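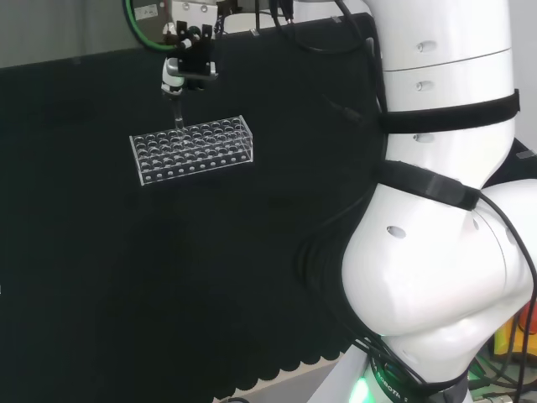 *Clear rack in the gripper, black cloth behind, arm on the right*

**Transparent labware: how many demos before you'd train?**

**plendach_bench**
Evening all, and sorry in advance for the ramble. We're collecting demonstrations for a policy that picks up and moves clear test tube racks, and since February we've got to 1464 episodes, all teleoperated, all logged through Plonel (lovely bit of software once you've made friends with it). My plan was to stop at 1000, but the first policy we trained still closes its fingers a bit shy of the rack far too often, so on we went. Do I carry on with more of the same, or change something?

**tealeaf17**
What a nice clear view of the wells! I'd look at your backdrop first, though. Against black cloth the edges and the rings round the wells stand out beautifully, and I suspect your policy has learnt to love those bright outlines. Put the same rack on a pale bench and they may nearly vanish. I'd do the next batch on three or four different cloths, and move a lamp about while you're at it.

**Sima_Sue**
I'll disagree with tealeaf17, kindly I hope :) Get it working on one background and then branch out. We mixed everything from the start and spent ages not knowing whether it was the lighting, the cloth or our own clumsy driving. Are you varying the tilt? The rack is hanging with its left end lower there, and if they all hang like that your placing will suffer.

**plendach_bench**
Ah, fair cop. Most of mine do droop to the left, because I drive it the same way every time. Another operator starts next month, so that should shake things up a bit.

**pindano_fan**
Two operators helped us more than any amount of cloth. Do tag each episode with who drove it, mind, and throw out the hesitant ones. We dropped every episode with more than 10 pauses and the policy stopped dithering.

**tealeaf17**
Hmm, I'd keep the hesitant ones if they recover well, those are gold! But yes to the tags.

**plendach_bench**
Right, tags tonight, and a grey cloth for one small batch as a test. I'll post the results in this thread.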